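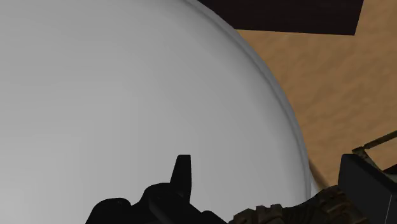 Home Tools Checklists Forum Login

Release safety checklist for the Namico statistics site, with comments
Checked on 10/26/25 against the test copy. Prenley is the collector that reads the question and answer counts from the API. Furneck is the page with the charts.

1. API key is not visible in the page source or in the public repository. OK.
Comment: The old key was still in one commit from February. I have revoked it and made a new one. Please don't put the new one in the settings file again.

2. Collector respects the daily request limit. OK.
Comment: One full run made 2,777 requests. I set a hard stop in the code also, so a loop by mistake cannot use the whole quota.

3. Collector waits when the server asks it to wait. NOT OK.
Comment: It waits the first time, but after a restart it forgets the waiting time and asks again immediately. The time must be saved to disk. This blocks the release.

4. Pages of results are not read twice. OK with remark.
Comment: When new questions arrive during the reading, the last row of one page can come again on the next page. The database refuses the duplicate, so the totals are correct, but the log fills with warnings.

5. No user names or profile links are stored. OK.
Comment: We keep only the registration day and hour. I looked into the tables by hand.

6. Backup can be restored. OK.
Comment: Restored on the Salminen server in 4 minutes. The backups are kept for 48 hours. I would prefer longer, but the disk is small.

7. Charts show the time zone. NOT OK.
Comment: The hourly chart has no label. The data is in UTC, and a reader in another country will understand the busy hours wrongly. Same problem in the weekday chart, where late evening can belong to the next day.

8. Public search form limits its input. OK.
Comment: Limit is 1,000 characters. Longer text gives a normal error message and the form keeps what was typed.

9. Error pages do not show file paths. OK.

Result: not ready for release. Points 3 and 7 must be repaired and checked again. Point 4 can wait for the next version.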